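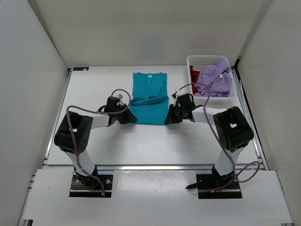

Fig. 2. Teal shirt on a white tabletop, neckline to the back.

Section 5: Setting up daily readings

Plena can publish a Bible reading and a short devotional on your church website each morning. You need an editor or administrator account to do this. Contributors can write devotionals but cannot schedule them.

Before you start
Check that your time zone is correct under Settings > Church details. Readings go live at 5 am local time unless you change the hour.

Creating a reading plan

1. Sign in and open Readings from the left-hand menu.

2. Select New plan. Type a name, for example "Psalms for July". Visitors will see this name at the top of the page.

3. Choose the length of the plan. A monthly plan can hold up to 31 readings. For anything longer, choose Seasonal, which holds up to 124.

4. Pick a Bible translation. You can choose a different one for a single day later on.
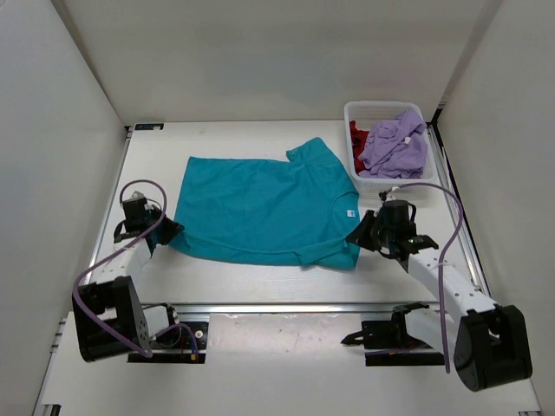
5. Enter the passages, one to a line, in the form Psalm 23:1-6. If a line turns red, Plena has not recognised the reference. Check the spelling of the book and the verse numbers.

6. Select Save draft.

Note: Saving a draft does not publish anything. The plan stays hidden until you set a start date.

Adding devotionals

1. Open the plan and select the day you want.

2. Paste or type the text into the Devotional box. Headings and links are kept. Footnotes are removed.

3. Choose the author from the list. If the name is missing, add it under People first. The sample plan uses Josefina Lagos and Chunhua Xu, and both can be deleted.

4. Select Add to day.

Caution: Changing the order of passages after this point does not move the devotionals with them. Set the order first.

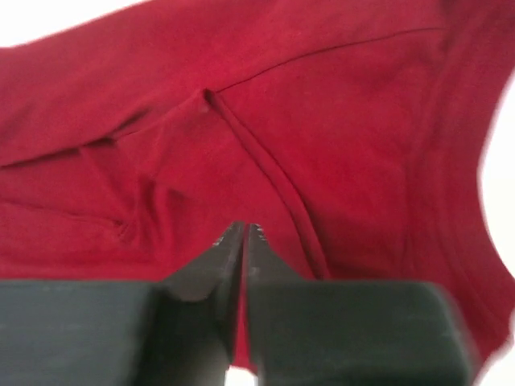
Publishing the plan

1. Enter a start date and select Publish.

2. Open your site in a private window and check the first reading.

3. To email the reading as well, turn on Send to subscribers. Churches using the Puseo mail add-on must connect it beforehand (see Section 2).

To stop a plan part way through, select Pause. Days missed during a pause are skipped. To run them later, move the start date.

Guide last revised November 2024.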